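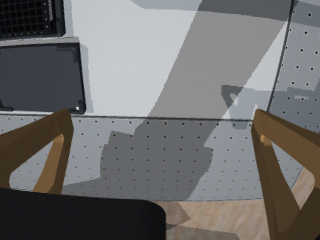

7月　釉薬ノート　鉄赤釉Kokkinosの再調合と試験片の番号付け

鉄赤釉Kokkinosの発色が前ロットから黄色側に寄っている件の続き。原因候補は長石の切り替え、泥漿の濃度、冷却の三つに絞ってあるが、その前に試験片の記録が一部信用できないことが分かったので、先に番号の付け方を直した。旧台帳は方眼に升目を切って釉と素地の組み合わせを埋める方式で、左上の黒い容器の格子のように小さな升目が詰まって列がわずかに斜めになると、端から追ううちに一段ずれる。旧台帳でも印刷の傾きで同じことが起きていて、286番より後ろが一段下の欄に転記されていた。今後は升目の位置で識別せず、試験片の裏に呉須で番号を直接書き、台帳は一行一片とする。

転記ずれの修正
286番の裏面の刻印と台帳の記載を照合。刻印はKota素地、Kokkinos二度掛け。台帳では同じ行が一度掛けになっていた。後続の片も同じ向きに一段ずれているので、釉厚と発色の対応を論じた前回の考察は破棄する。「薄掛けのほうが赤い」と書いた箇所には斜線を引き、余白にこのページへの参照を入れた。焼成記録と原料の秤量記録は別冊なので影響なし。
刻印が釉で埋まって読めない片は、照合対象から外して別箱に移した。推定で番号を振らないこと。

長石の切り替え
旧ロットは在庫の古い長石、現ロットはZovivettiの長石。どちらもカリ長石として買っているが、袋の分析表を見るとZovivettiのほうがソーダ分が多い。ソーダが増えれば溶け始めが早くなり、釉の粘性も下がる。鉄赤は表層に酸化鉄の微結晶が析出して色になるので、粘性と冷却の両方が効く。黄色側に寄った片は表面の艶が強く、赤い片は半艶。溶けすぎて鉄がガラス側に取り込まれたと考えれば辻褄は合うが、艶の差は焼成位置でも出るので、これだけでは決められない。
調合を次の三系列に分ける。

系列A　旧長石、従来の調合
系列B　Zovivettiの長石、同量置換
系列C　Zovivettiの長石、珪石を増やしカオリンを少し足す

鉄は全系列とも同じ袋の弁柄。骨灰も同一。骨灰は以前に粒の粗いものが混じったことがあるので、先に乳鉢で当たってから秤量した。Cの珪石増量分は、ゼーゲル式でAのシリカとアルミナの比に近づけるように決めた。計算には分析表の値を使っていて、実測ではない。

泥漿の濃度
現ロットのバケツをよく撹拌して1リットルを量り取り、正味1655 g。見た目は普段と大差ないが、浸し掛けには明らかに濃い。釉掛けの手が違えば厚みも変わるわけで、濃度を記録していなかったのは手落ち。前ロットの濃度は記録がなく、比較できない。
今回の三系列は、加水して同じ比重に揃えてから掛ける。揃える手順は以下の通り。

1　撹拌後、ふるいを通す。残渣は乳鉢で当たって戻す。
2　メスシリンダーで取り、正味重量を読む。
3　濃ければ水を足し、撹拌して量り直す。
4　薄くなりすぎたら静置し、上水を抜く。粉を足さない。

4で粉を足すと組成が同じでも水和の進み方が揃わず、掛かりが変わる。上水には可溶分が出ているので、抜いた量は控えておく。
骨灰入りの釉は置くと締まってくる。朝に合わせた比重のまま午後に掛けると、数字は同じでも流れが違う。掛ける直前に撹拌し、浸す時間はメトロノームで取る。粘度計はない。代わりに、小さいカップの底穴から落ち切るまでの時間を比べることにした。絶対値に意味はなく、系列間の比較専用。

素地
Kota素地のみを使用。赤土は今回は入れない。素地側の鉄が釉に回ると、長石の差を見ているのか素地の差を見ているのか分からなくなる。
試験片は底を付けたL字形で、立ち上がり面に釉を掛け、流れた先を底で受ける。従来の平板では流れが見えず、粘性の議論ができなかった。L字の角は切れやすい。成形時に角の内側へ細い紐土を入れて押さえ、乾燥中は布を掛けてゆっくり引かせる。立ち上がり面に櫛目を入れ、凸部と凹部で釉の厚みの差も見られるようにした。
呉須の番号は素焼き後に書く。生素地に書いたものは、削り粉を払うときに擦れて読みにくくなった。番号の末尾に系列の記号を付け、1片に付き裏と底の両方に書く。

素焼き
制御器Sislowで昇温。711℃で保持を入れた。素地中の有機物を抜くための保持で、釉のピンホール対策を兼ねている。前ロットの艶の強い片にはピンホールが散っていたが、赤い片には少ない。釉が溶けきる前に素地側のガスが抜けていれば、この差は縮むはず。
Sislowの表示と窯内の実温は一致しない。熱電対が天井寄りにあり、下段は遅れる。保持の終わりには差がかなり縮まるが、昇温中の表示を下段の温度として読まないこと。前の担当の記録には表示値だけが書いてあるので、今後は測定位置を併記する。
素焼き後の吸水は系列間で差を付けたくない。釉掛け前の水拭きは全片同じ回数、同じスポンジで行う。粉を払うだけの片と水拭きした片が混ざると、掛かりの厚みがそこで分かれてしまう。

釉掛け
系列ごとに3片。浸し掛け一度、二度、それから一度掛けのあと口縁側だけ重ねたもの。重ねの境目は発色の比較に都合がよい。厚みは釉が乾いてから針で突いて測る。突いた跡は指で埋めずに残す。埋めた部分は焼くと縮れることがあり、それを釉の性質と読み違えやすい。
Aは素直に掛かった。Bは乾きがやや早く感じたが、比重が揃っているかもう一度確認したら揃っていた。粒度の差かもしれない。ふるい残渣の量を記録していないので、次は取る。
Cはカオリンを足した分だけ掛かりが厚い。同じ浸し時間だと針の読みがA、Bより深くなり、比較条件が崩れる。浸し時間を詰めて厚みを合わせた片を追加した。元の時間のままの片も捨てずに焼く。厚みが増したときにCがどう動くかは、いずれ必要になる。
底の釉は必ず拭き取る。流れる釉なので、拭き幅は通常より広く取る。

本焼きの配置
中段に全系列を混ぜて並べる。系列ごとに棚を分けると、位置の差が系列の差に化ける。各段にAを最低1片置き、段の基準とする。ゼーゲル錐は各段の手前。奥には置けないので、奥の熱量は推定に留まる。
棚板にはアルミナを塗り直した。前回の流れ跡が残っていた板は、砥石で落としてから使う。
冷却は二通りにしたいが、窯が一つなので同時にはできない。一回目は従来の自然冷却、二回目は途中で保持を入れる徐冷。どちらにも同じ構成の片を入れる。二回目の分の素焼きは済ませてあるが、釉はまだ掛けていない。掛けてから長く置くと粉化して落ちるので、窯詰めの前日に掛ける。

Abimbola Ogbonnaからの指摘（メモのまま）
・艶と赤みを同じ欄に書くのをやめる。赤くて艶のある片が出たとき書きようがない。
・色の判定は窓際で行わない。曇りと晴れで変わる。
・AとBの差だけ見るなら、比重を揃える前のBも1片焼いてはどうか。

一つ目と二つ目は採用。色は標準光源の箱の中で、基準片と並べて見る。基準片は過去の焼成から、刻印の読めるものを選び直した。台帳には艶、赤み、黄み、結晶の粒を別の欄で書く。
三つ目は保留していたが、加水前の泥漿を小瓶に取り置いてあったので焼くことにした。表記はB0。濃いまま浸すと厚く掛かるので、厚みの影響と長石の影響は分離できない。現場で何が起きていたかの再現としては意味がある。

一回目の窯出し
開けるのが早く、まだ触れない段があったので、上段から順に出した。判定は全部が室温になってから。以下は箱の中で見た結果。

A　赤。半艶。重ね部は褐色寄り。流れは角の手前で止まる。
B　橙から黄褐。艶あり。流れは角を越えて底に達した。
C（時間そのまま）　赤。重ね部に縮れ。
C（厚み合わせ）　赤だがAよりやや暗い。半艶。流れはAに近い。
B0　橙。厚い部分だけ赤が残る。底まで流れて溜まりができた。

Bの流れがAより長いことは、どの段の片でも同じだった。上段と下段で程度は違うが、順序は入れ替わらない。長石の切り替えで粘性が下がったという見立ては維持してよい。一方、B0では厚い部分に赤が出ているので、濃度が高かったことが黄変の原因だったとは言いにくい。むしろ濃い泥漿のおかげで目立たずに済んでいた可能性がある。
Cの縮れは重ね部だけに出る。カオリンを一部焼いて仮焼カオリンに替えれば収まる見込み。乾燥収縮の問題で、焼成後の組成はほぼ動かさずに済む。
ピンホールはBに残り、Aにはほとんどない。素焼きの保持を入れても差が消えないので、素地のガスだけでは説明できない。骨灰由来か、溶け始めの早さのせいで気泡が閉じ込められたか。割って断面を見る。

断面
Bの片を鏨で割り、ルーペで見た。釉層の下半分に気泡が多く、素地との境に沿って並ぶ。表面近くには少ない。Aでは気泡の分布がもっと散っている。境界沿いに並ぶなら素地側から出ている疑いは残る。711℃の保持を延ばした素焼きをもう一度試し、境界の気泡が減るか見ること。保持以外は変えない。
割った片は番号のある側を保管し、反対側は研磨用に回した。樹脂で埋めてから磨かないと釉の縁が欠ける。前回は埋めずに磨いて、境界が見えなくなった。

暫定の扱い
・現ロットのバケツは出荷品に使わない。蓋に「試験用」と書いた。
・器物の注文分は旧長石のAで掛ける。旧長石の残りは少ないので、大物には使わない。
・Cの仮焼カオリン版をDとする。置換量はカオリン増量分だけ。
・Dの秤量時には強熱減量を補正する。補正せずに同じ重さで置き換えると、アルミナが増える。

二回目（徐冷）の前にやること
ふるい残渣の秤量。旧台帳の286番以降について、焼成記録の棚位置との突き合わせ。熱電対の保護管に細いひびがあるので、交換してから昇温を始める。交換前後で表示がずれると一回目と比較できなくなるため、錐の倒れ方を写し取っておく。Dは小皿で溶け方だけ先に見て、流れすぎるようなら窯に入れない。
Bの赤が徐冷で戻る可能性は残っている。戻った場合でも流れは長いままのはずで、立ち物には使いにくい。皿の見込みに限って使えるかは、二回目の片を見てから書く。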